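Notebook, sealant bench - August 2025

Cold-pour joint sealant, batch comparison continued. Three products on the bench: Filtesness, Nedelcu and the older Wornia stock from the back shelf. Wornia tin had skinned over. Cut the skin out, stirred, used what was under it. Treat its numbers with suspicion.

Specimens as before: two mortar blocks, sawn faces, 17 mm gap, backer rod pushed to the same depth with the stepped gauge. Faces brushed and blown out, no primer on the first set. Primer on the second set, Nedelcu only, as the other two do not call for it. Masking tape on the top edges. Pull the tape before the skin forms or it tears the edge, as it did on the first two.

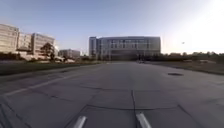

Last changed: August, by G. Buzatu - rev. 4

Cure at room temperature on the rack by the north wall. Filtesness was tack-free first. Nedelcu stayed soft under the skin much longer than the data sheet led me to expect, and I would not load it early. Wornia cured unevenly, with a soft band along one block. Probably the stirring.

Extension test on the small Grurnport frame, slow speed, to 30 percent, hold, return. The grips slipped on the first specimen and the trace is useless. Fitted the rubber-faced jaws and repeated with a spare. Peak loads:

Filtesness, no primer - 61 N
Nedelcu, no primer - 200 N, adhesive failure at left face
Nedelcu, primer - no failure at full extension, peak not recorded (channel not armed)
Wornia - tore in the soft band, not counted

The Nedelcu load is high for a material sold as low modulus. Checked the zero and the range setting and both were right. Either the cure was further along at the edges than in the middle, or the tin is mislabeled. Cut a slice from the remaining half and keep it with the label. 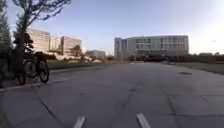
Joint geometry needs more thought before the next set. A straight butt joint pulled square is the easy case, and the bench only gives us that one. Slabs with some seams running diagonally and others running away down the road, as in the view with the bicycle by the curb, have corners where the bead meets another at an angle, and I would expect shear there as well as opening. Grigore suggests casting one block with a skewed face. The existing mold will take a wedge insert, but the backer rod will want to ride up at the narrow end, so pin it.

Cleaning: the Filtesness residue comes off the spatulas with white spirit while fresh. Nedelcu does not. Scrape, let it cure, peel.

To do:
Repeat Nedelcu with primer, channel armed.
New tin of Wornia or drop it from the comparison.
Wedge insert, one specimen of each.
Ask the supplier about storage temperature for opened tins.
Jaw rubber is starting to lift at one corner - glue before the next run.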